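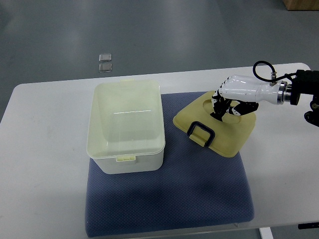 4.2 Leveling and adhesive feet

The Vitero folding worktable leaves the factory with all four legs set to the same height. Few floors are level enough to use it that way, and the legs must be adjusted at the place of use. Smooth, slightly glossy floors, such as the dark gray one in the picture, let the leg ends slide under side load; on these, fit the Fletis grip feet before leveling. A cushion mat may stay on the tabletop during normal use but must be taken off for the steps below, as the level has to sit directly on the surface.

1. Clear the tabletop and wipe it with a dry cloth.
2. Check that both leg locks are fully closed. The red band must not show.
3. Clean the leg ends and let them dry. Press one grip foot onto each end and hold for 2 minutes.
4. Stand the table upright in its final position.
5. Place the level along the long edge. Turn the adjusters on the low side counterclockwise until the bubble is centered.
6. Repeat across the short edge, then check the long edge again.
7. Tighten the lock nuts by hand, plus a quarter turn with the wrench supplied.

CAUTION: Do not turn an adjuster with a load on the table. The thread can strip.

CAUTION: Do not drag the table once the feet are fitted. Two people should lift it – one at each end.

Note: Maximum adjuster travel is marked by a groove on the thread. If the groove is visible, use the Cekwood spacer block (part 221) under that leg.

Note: Grip feet are not suited to carpet or bare concrete. Use the plain caps on these floors.

Check the lock nuts again after the first week of use and every July after that.

Lytvynenko Supply – Manual revision 24/01/2022

2 comments | 4 shares

This site uses cookies to remember your settings. Accept | Manage cookies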